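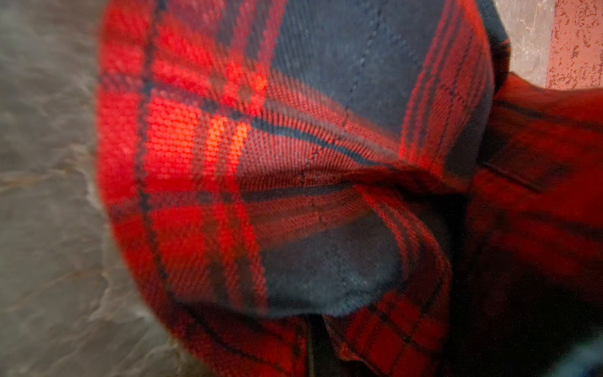

홈 | 제품 안내 | 설명서 | 부속품 | 문의

4. 플란넬 셔츠 접기 및 보관

4.1 적용 범위
본 절은 Floltero 의류 정리판(이하 '정리판')을 사용하여 체크무늬 플란넬 셔츠를 접고 보관함에 넣는 절차를 규정한다. 능직으로 짠 기모 원단의 긴소매 셔츠에 적용한다. 안감이 있는 셔츠형 재킷은 6절을 따른다.

4.2 준비
1) 작업면을 마른 천으로 닦는다. 대리석, 유리 등 매끄러운 면에서는 정리판 밑면에 미끄럼 방지 패드를 부착한다.
2) 셔츠가 완전히 건조되었는지 확인한다. 봉제선과 깃 안쪽은 원단이 겹쳐 건조가 늦으므로 손으로 눌러 따로 확인한다.
3) 주머니를 비우고 보풀과 실밥을 제거한다.
4) 첫 단추, 가운데 단추, 맨 아래 단추를 채운다. 나머지는 채우지 않아도 된다.

주의: 습기가 남은 상태로 보관하면 냄새와 이염의 원인이 된다. 빨강과 남색이 함께 쓰인 원단은 밝은색 의류와 겹쳐 두지 않는다.

4.3 접기
1) 셔츠의 앞면이 아래로 가도록 펼치고 깃을 정리판 상단선에 맞춘다.
2) 손바닥으로 중앙에서 바깥쪽으로 쓸어 주름을 편다. 능직 원단은 사선 방향으로 늘어나기 쉬우므로 모서리를 잡아당기지 않는다.
3) 오른쪽 몸판을 정리판 측면선을 따라 안으로 접고, 소매는 몸판과 나란하게 아래로 꺾는다.
4) 왼쪽도 같은 방법으로 접는다. 좌우 소매가 중앙에서 겹치면 두께가 고르지 않게 되므로 소매를 바깥쪽으로 옮긴다.
5) 밑단을 5 cm 접어 올린 뒤, 전체를 깃 방향으로 한 번 더 접는다.
6) 정리판을 빼내고 셔츠를 뒤집는다. 완성 폭은 28 cm이다.

참고: 체크무늬의 세로줄을 기준선으로 사용할 수 있다. 다만 몸판과 소매의 무늬가 맞지 않게 재단된 제품이 있으므로, 이 경우 옆 봉제선을 기준으로 한다.

참고: 접힌 가장자리는 둥글게 남겨 둔다. 손톱이나 자로 눌러 각을 세우면 기모가 눕고 자국이 남는다.

4.4 적재
1) 접힌 가장자리가 앞을 향하도록 Sisis 보관함에 넣는다.
2) 한 칸에 세 벌까지 쌓는다. 두꺼운 셔츠를 아래에 둔다.
3) 칸당 허용 하중 500 g을 초과하는 경우 벌 수를 줄인다.
4) 뚜껑을 닫기 전에 맨 위 셔츠의 깃이 눌리지 않는지 확인한다.

주의: 진공 압축 팩을 사용하지 않는다. 기모가 손상되며, 접힌 부분의 주름은 다림질로도 제거되지 않을 수 있다.

4.5 장기 보관
계절이 바뀌어 장기간 보관할 때는 세탁 후 4.2부터 다시 실시한다. 보관 중 한 차례 꺼내어 접는 위치를 바꾸어 준다. 2월에 입고한 의류는 장마철 이전에 점검한다. 방습제는 원단에 직접 닿지 않게 칸의 뒤쪽에 둔다.

4.6 이상 시 조치
- 접은 후 폭이 좌우로 다름: 4.3의 1)로 돌아가 깃의 중심을 다시 맞춘다.
- 앞단이 들뜸: 가운데 단추의 체결 상태를 확인한다.
- 적재 후 기울어짐: 소매가 한쪽으로 몰린 경우이다. 해당 셔츠만 꺼내어 다시 접는다.
- 정리판이 미끄러짐: 패드를 물로 씻어 건조한 후 다시 부착한다. 접착력이 회복되지 않으면 교체한다.

작성: Ajith Sundaram
검토: Lærke Ingvarsson

이전: 3. 정리판 조립 | 다음: 5. 니트류 접기 | 목차

이 사이트는 이용 환경 개선을 위해 쿠키를 사용합니다. 계속 이용하시면 쿠키 사용에 동의하는 것으로 간주됩니다. 동의 | 설정 변경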